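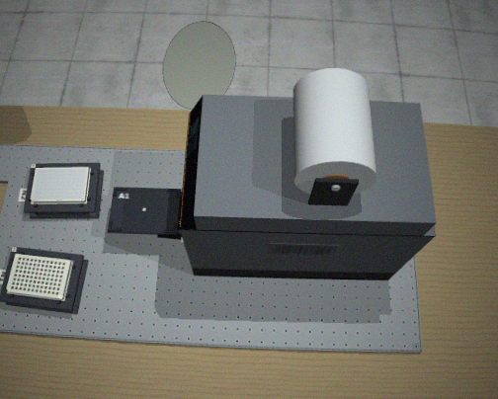 Sealer, tray out, plates in their holders. Our simulated bench in Gristard.

OK, thread time! I've been teaching a robot to load a plate sealer by remote control, all in simulation, and I can't stop talking about it. (October 15, 2018, for anyone keeping track of my sleep schedule.)

The job: pick a plate up from its holder, set it on the sealer's tray, let go, back off. A person does it without looking. Driving a gripper through it with a hand controller is a whole different sport.

My first session was 30 tries and I got 2 good ones. Two! I was so happy with those two.

What helped most was slowing down above the plate. I used to swoop in and fix the angle on the way down, and the arm learned to swoop too. It copies everything, including your bad habits – my little wobble before closing the fingers showed up in its very first solo run.

So now I line up high, stop, then go straight down. Boring to watch, great to learn from.

The camera at the gripper is the view I steer by. Both fingers stay in sight with the bench behind them, and I pretty much ignore the wide view until I'm near the machine.

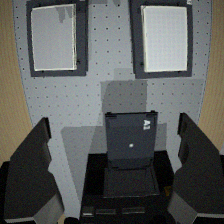 How we record at Edasska

Each try gets saved whole, start to finish. Clestov (our recording tool, I named it, sorry) logs the camera views and every move of my hand. Then I go back and mark each one keep or toss.

We're up to 2903 saved tries since June. I did a lot of those in socks with a cup of tea going cold next to me.

Tossing is hard! Some runs end fine but have a long pause in the middle where I was thinking. If I keep those, the robot "thinks" too, in the same spot, for no reason at all.

I also move the starting point a bit between tries. When I started every run from the same pose the arm got really good at exactly one thing and fell apart if anything shifted. 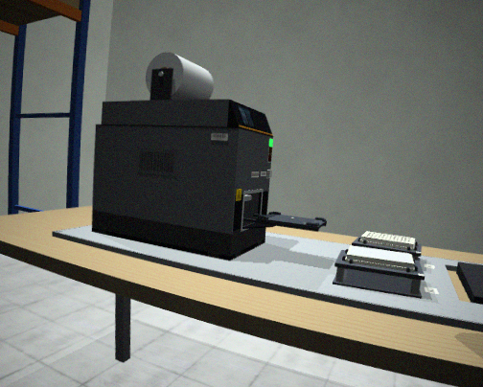

Anyway, the latest version trained on a hand-picked set and it got 58 percent on its own. Last time we checked it was 30, so I did a lap around the kitchen.

Next up is Sisodia, our second bench layout, with the holders in different spots. New demos start tomorrow – if you've driven an arm by hand and have tricks for the letting-go part, please send them my way!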